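Data collection sync, Monday, 10:30

I'm on notes this week, so forgive the rambling. Everybody made it except the Fukuda folks, who'll read this later (hi!). Hannelore Albers ran the meeting.

**Where we are with Festside**

Festside is the table-setting set, for anyone who joined after June. We have 28 good sessions uploaded and 3 that Hannelore wants redone, all from the same morning, all with the left tracker dropping out near the start. I asked if we could save the second halves and she said sure, if I want to do the trimming by hand. I do not. So they get redone.

The tray task is the one we argued over the most. The written prompt says "serve the fruit," and people read that every way you can imagine – some lift the whole tray, some only move the plate, one person took the apple off and handed it across the table (very polite, useless to us). We agreed to split it into two prompts, one for the tray with the plate on it and one for the plate alone. I'm rewriting both and will post them before the next session.
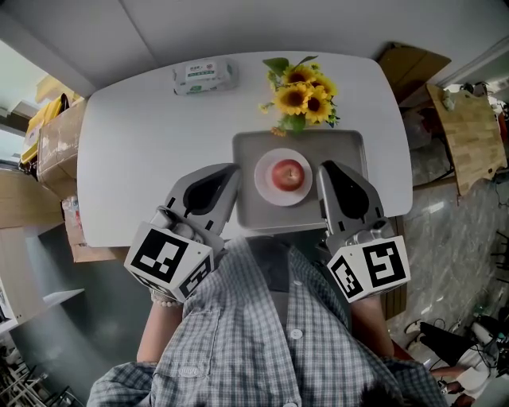

We also talked about pace. New people tend to rush the grasp and then freeze while they think about where to put things down, and the model picks up the freeze just as happily as the rest of it. Hannelore's idea is to have everybody do a couple of throwaway runs first and only then start recording. I love this and I'm a little embarrassed we weren't doing it already. We'll try it for a week and compare.

**Clutter**

Long back-and-forth on how much extra stuff should be on the table. I'm in the more-is-better camp: flowers, wipes, whatever people have at home. The Odura side worries that big bouquets block the view of the tray when they get moved forward. We settled on keeping tall things toward the far side for the first 12 runs of each session and letting people put them anywhere after that.

**Labels**

Honine (our labeling tool, if you've blocked it out) still loses the end marker when you scrub backward. The fix is in review. Until it lands, please save before you scrub! I lost around 18 clips' worth of markers on my own machine and was not fun to be near that afternoon.

**To do**

- Me: two new tray prompts, plus a short note on warm-up runs
- Hannelore: schedule the redos, check the left tracker mount
- Odura: send over their view-blocking clips so we can all look at the same thing

Left open: whether failed grasps stay in the set or get their own folder. We ran out of time on that one, so it goes first next time.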